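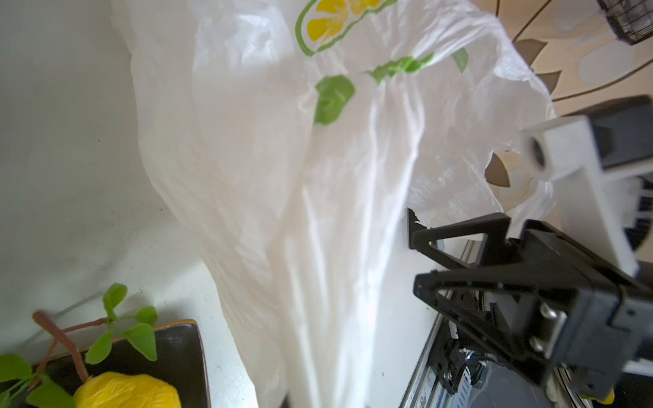 The December litter survey on the Loltby covered 28 sampling points between the weir and the Gillero footbridge. Plastic film was recorded at ten of them, mostly caught on willow roots below the outfall. Thin white carrier bags, crinkled and printed with green leaves in this case, are logged as film whatever their size. Bottles and cans are entered separately. Survey sheets should go to Kamala Ramasamy before the next river walk.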